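Pick-Up Sticks in a Bin: A Two-Color Game You Can Set Up in Minutes

Posted 10/22/18 in Games & Making

I love a game that fits on one end of a table, and this one has been my favorite since the Clomau family fun night last fall. All you need is a handful of rectangular sticks in two colors and a bin with tall sides. The sides are what make it so good! Sticks lean on them, slide down them and end up in spots you'd never get on a bare tabletop.

What you need

- 6 rectangular sticks, three in each color
- An open-topped bin with a flat floor
- A table at a comfortable height
- A couple of bar clamps

Pick two colors that are easy to tell apart. I like a reddish brown and a dark green, which look great together and still show up clearly on a pale floor. If you're painting your own, let them dry overnight (longer in damp weather) and go over the edges with fine sandpaper so they don't catch on each other.

Step 1. Clamp the bin

Set the bin on the table and clamp it at a corner or two. Snug is plenty. You want to be able to reach in without the whole thing scooting away from you. Scuffs and smudges on the floor of the bin don't matter one bit, so an old one is perfect.

Step 2. Drop the sticks

Gather all the sticks in one hand, hold them upright over the bin and let go. No arranging afterward! Wherever they land is where they stay, even if one is propped against a wall.

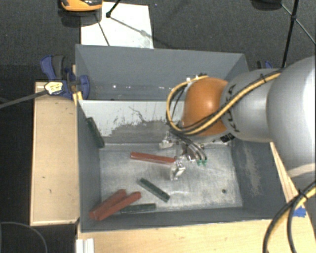 Step 3. Read the pile

Take a minute before anybody touches anything. A stick lying on its own is an easy pick. Two lying side by side are trickier, because a clumsy grab at one will nudge its neighbor. If a stick is partly underneath another, leave it until the top one is gone. Leaners are the fun ones, and I always save mine for the end.

Step 4. Take turns

Each player owns a color. On your turn, lift out one stick of your own color without shifting any other stick. If something else moves, put yours back as close as you can to where it was and your turn is over. The first player to clear a color wins the round.

We play best of three at our house, but the Gresport crowd keeps a running score all evening, one point per stick, and that works beautifully too.

Step 5. Try the tricky layouts

Once you've got the hang of it, start looking for overlaps between the two colors. A red resting partly over a green is wonderful, because the green player is stuck until the red player decides to move. You can wait them out for ages!

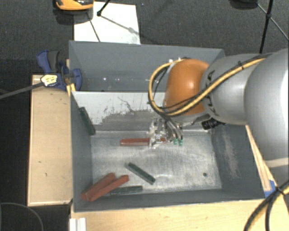 Three reds, three greens, and one green leaning on the left wall.

A few variations

Solo: clear the bin in strict color order, red, green, red, green. Harder than it sounds.

Small hands: skip the "nothing else moves" rule and just race to collect your color.

Cleanup round: whoever loses drops the sticks for the next game. They get to pick how high to drop from, so it's a pretty good consolation prize.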